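4 Fitting the worktop upstand and end panel

4.1 Before you start

The Plimo upstand is supplied in lengths of 3000 mm. Check each length for chips along the polished edge before cutting. Claims for damaged stone cannot be accepted once a length has been cut.

Caution: a full length must be carried by two people, on edge. Do not carry it flat.

4.2 Marking out

1. Measure the wall at the top and bottom of the run. Use the shorter figure.
2. Mark the end panel position 100 mm from any window reveal.
3. Check the wall with a long level. Hollows deeper than 3 mm must be filled and left to dry overnight.
4. Brush the wall down and apply one coat of primer.

Note: painted walls must be keyed with coarse abrasive paper before priming.

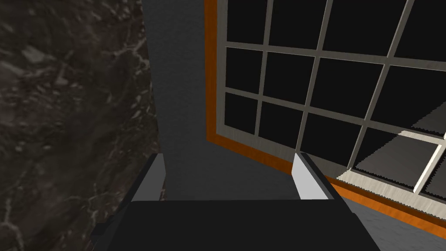
Fig. 7. Dark marble finish with white veining, next to a plain grey wall.

4.3 Fixing

1. Dry-fit the panel and mark the top edge in pencil.
2. Apply Bukport adhesive to the back in vertical beads, keeping clear of the edges.
3. Offer up the panel and press firmly from the centre outwards.
4. Fit the support battens — one for every 800 mm of panel height — and leave them in place until the adhesive has set.
5. Wipe off any excess with a damp cloth. Do not use white spirit on the stone.

Caution: do not seal the joint until the battens have been removed.

4.4 Joints

Where two lengths meet, leave a gap of 2 mm and fill it with colour-matched sealant (part 638). Veining is not matched between lengths unless this was requested when ordering. For sealing and first cleaning, see section 5.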